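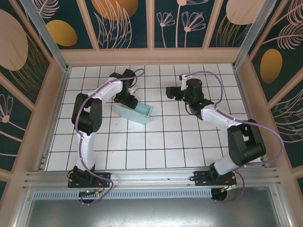

**Figure 3.** Pale aqua box with a broad, flat lid, on white tile.

### 3.2 Storage of household papers

Families in the Laselard district were asked where they kept letters, receipts and school records. Of the 29 households visited, 16 used a lidded box of some kind (a comparable form appears in Figure 3), and 9 kept papers in a drawer shared with other goods. The remaining households had no fixed place.

Boxes were most often held by the oldest woman in the home. Ersoy's earlier survey of Hurano found the same pattern among renters, although owners there favored cabinets. Length of residence had little bearing on the choice in either town.

Contents were listed item by item with the consent of each family. The full list runs to 1,165 entries, of which letters form the largest group. Undated items were entered separately and are treated in Section 4.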